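4/1/22

Film scanning notebook, Juta reels. Carried on with the Nultadcombe home movies, 8 mm, all silent. Reel 3 is 68 feet by the counter, shorter than the label on the can says. Splices at the head were brittle, so I remade two before running it.

Settings: 800 for the long edge on the proxies, full size for the masters. Proxies looked soft on the first pass. Refocused on the grain and ran the leader again – better, still a little soft on the right side. The gate may need shimming.

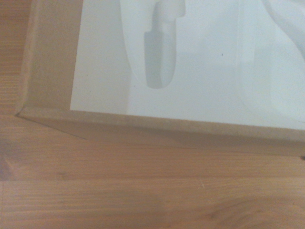 Color on reel 3 has gone magenta, same as reel 2. I used the reel 2 correction as a start and pulled back the reds a bit more. Skin looks fine now, the sky less so. Left it.

Frame count for the beach section came out at 1,953. The software had dropped some 20 frames near the second splice, so I rescanned that part by itself and joined it in the edit. Lorkever want one file per reel with no titles added.

Sabbagh reels are next. One smells of vinegar – keep it away from the others and scan it first.

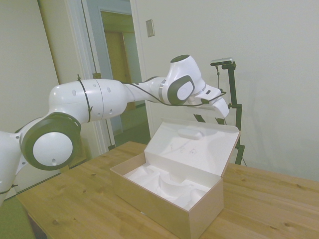
Arm and open box at the table.

To do:

- check gate height against the old test strip
- new splicing tape, we're on the last roll
- ask Lorkever if they want 16 or 18 fps for playback
- copy reel 2 masters to the second drive before July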